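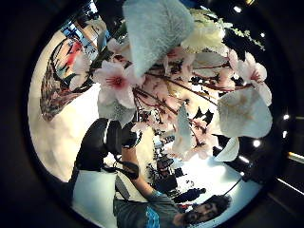
Haruna Hirano reckons we should stop throwing away the demonstrations where the tool ends up the wrong way up, and after a long Monday with the flower set I am coming round to her side, though I argued the other way all through lunch. Her point was that a policy which has only ever met a level horizon will fall to pieces the moment the wrist rolls over, and blossom more or less forces you to roll the wrist, as the easiest way in is from underneath.

So, where we are. The Olton set stands at 424 episodes, of which 260 passed the old filter (the one that drops anything rolled past upright for more than 5 seconds). I retrained on both, same seed, same settings, and ran them overnight on the arm. The filtered policy is lovely and smooth on the open approaches and then dithers terribly under the branch. The full one is scruffier, it wanders a bit before it commits, but it does commit, and it got to the stem on 4 of the hanging sprays where the other gave up on every one. Small numbers, I know, I know! I'd want a good deal more before saying so out loud to the Ouali people.

Petals close to the lens are still my main worry. When one fills the top of the view the pose tracking has very little to hold on to apart from the ceiling lights, and I suspect some of the jitter in the full set comes from there and has nothing to do with roll at all. Jhosep Carhuamaca has offered to split the episodes by how much is blocked up close, bless him, and I've left the list in the Gandetard folder.

To do: rerun with the roll filter off and a tracking filter on. Ask Haruna whether she wants the slow approaches kept. Glove seams are rubbing again, try the thinner pair.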